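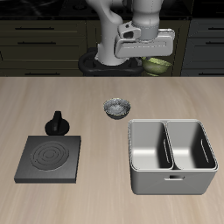

Setting up the kitchen cell

Hi all! Laurinda Figueiredo asked me to put up something on how we set up the arm at Stitby before the February runs, so I finally sat down and did it. One machine, one table, and a whole lot of fiddling with numbers.

We build the whole cell in simulation first, which I love, as I can knock over as many bowls as I like and go get a coffee. The layout is one we call Pinheiro: hot plate and knob on the left, the little silver-gray bowl near the middle, and the big two-compartment bin over on the right. The green bowl lives back behind the table, by the base of the arm.

The base always goes in first. I lock it down, then check the reach to both compartments of the bin, and only then do I touch the gripper. Do it in the other order and you'll be redoing your offsets all afternoon (ask me how I know!). My starting wrist angle is 90 degrees and I usually end up nudging it a hair from there.

The knob took me the longest. Its grip is narrow, so I give the fingers a slow approach and keep the force limit low. Bernardo Rocha rewrote the contact settings for it 3 times before we were both happy, and version 112 of the file is the one to use. Please don't go back to the old one!

For looking after it, I reload the joint limits every 2,000 cycles and rerun the homing routine on the Groritz controller. If the gripper parks too low after homing, check the tool length first. It's nearly always the tool length.

Next up is the Gakside cell, same arm, longer table. I'll post that one once the bin offsets are done.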